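Last updated: April

4.2 What we ask of a folding episode

Okay, so this is the section where we get picky. When we wrote the first version of the Hadis rules we had one page, and most of it was about not leaving coffee near the rail. It didn't say what a "good" episode was, and we paid for that. Of the 2134 episodes we recorded under those early rules, we kept arguing over the same handful of questions (does a regrasp count as a mistake? what if the sleeve is still twisted when the fold starts?), and two of us could look at the same recording and score it differently.

The current rules are a lot more boring, and I like them much better! Every episode starts with the garment dropped, never laid out. The operator gets 3 regrasps per fold. A pinch has to be on cloth the wrist view can see, and if there's a seam under the fingers we want that noted, because seams slip in their own special way. Finished items stay on the table in a stack, and the stack is part of the episode, so if an arm knocks it over that goes in the log too.

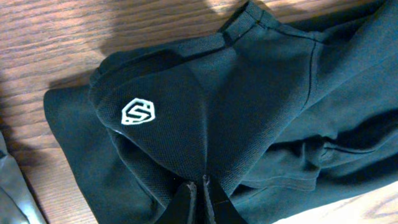
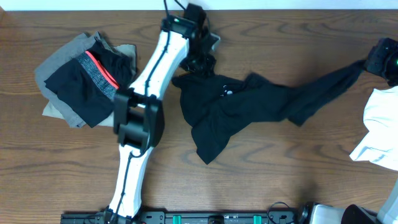 Figure 3. Dark garment handling on the wooden table, wrist view first and then the view over the tabletop.

The rule people complain about most is the 5 second hold. Before any two-handed stretch, both grippers stop and hold still, and only then does the pull begin. Operators hate it (I hated it too, I'm one of them) and it makes a session feel very slow. But it gives whoever is labeling a clean point to cut on, and the labelers at Clerstead told us flat out that they'd quit without it.

Dark clothes get their own paragraph in the rules. Folds in black fabric are just hard to see, so we ask for the lights to be set before the first item and left alone for the whole session, and we ask that a dark item never be the first one of the day. Gastness does this differently. They change the lighting per garment, and I can see the appeal, but then you have to write the setting down every single time and we know ourselves too well.

One thing we still haven't settled is when to call an episode off. The draft says 30 seconds without progress, with "progress" left to the operator. The Fashola checklist is stricter and counts any lost grasp during a stretch as the end of the run. We tried that for a while and threw away a bunch of recoveries I would have loved to keep, so for now our rule stands and the lost grasps get tagged.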